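Jornley J2 Ribbed Fingertip Set

Replacement fingertips for two-arm bench cells
Part group: grippers and end tooling
Supplied by Mikach

Overview

The J2 set replaces the fingertips on the two-finger grippers used in Plistent bench cells. One set serves one gripper: two white finger bodies, two orange ribbed pads and the fasteners for both. A cell with two arms needs two sets. Finger bodies and pads are also sold separately, as the pads wear well before the bodies do.

The ribs run diagonally and are mirrored from one pad to the other. Fit a pad on the wrong side and the ribs no longer meet in a herringbone when the gripper closes, which is the quickest way to check the work from the wrist camera view.

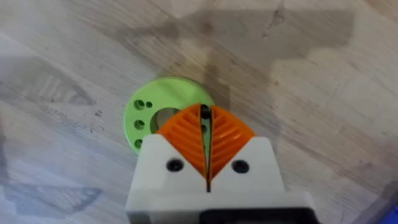 What to check before ordering

Look at the pads first. Replace them in pairs when the ribs are rounded over at the tip or when a pad can be rocked by hand on its body. Replace the body if the screw hole has opened up or the face around it is cracked. A gripper that drops parts with sound pads usually has a zeroing fault, and new fingertips will not cure it.

Fitting

Stop the cell and disconnect the supply to the arm being worked on. Leave the wrist camera and its cable in place. Open the gripper fully by hand, remove the screw from each finger body and draw the old finger forward. Wipe the seat with a dry cloth. Seat the new body, start the screw with your fingers and finish with a hand screwdriver. Power drivers strip the plastic.

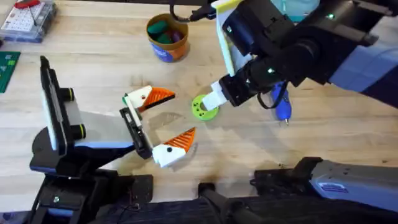 Do one arm at a time. Each gripper has its own zero value, and it is easy to load the left value into the right controller when both are apart at once. With the fingers on, restore power and let the gripper close under low force until the pads touch. Store that position as zero, open to full travel and close again. If the stored value has moved by more than 9 counts, the body is not fully seated – take it off and repeat.

Test part

A flat ring is a good test part for this gripper. It sits low on the table, so it shows up errors in height as well as in closing position. We use a printed green ring with a center bore and smaller holes of mixed sizes. Clear hand tools out of the path before the arm is jogged at speed.

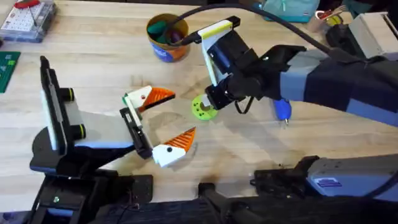 Run the approach at low speed for the first 10 cycles and listen for contact with the table. The pad tips should clear the surface at the bottom of the stroke. Where they touch, raise the taught height and leave the zero alone. Ryszard Adamczyk, who wrote the Mikach service sheet for this cell, recommends repeating the height check whenever the tabletop has been moved or refitted.

Care

Brush dust out of the ribs at the end of a shift. Avoid solvents on the pads and on the white bodies. Check that the contact strip on the inner edge of each pad lies flat along its length. A lifted strip catches on thin parts and peels further with use.
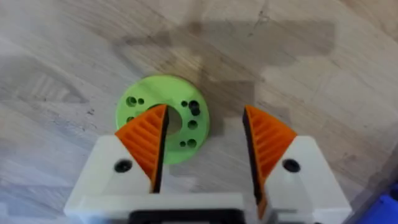

Page last changed: September

Order codes

J2-159: complete set, one gripper
J2-187: pad pair with contact strips, no finger bodies

Both codes are stocked by Mikach and by El Ouafi. State the gripper type with the order. The older Plistent gripper has a narrower seat and does not take these bodies, though the pad pair fits both. Screws are included with the complete set only.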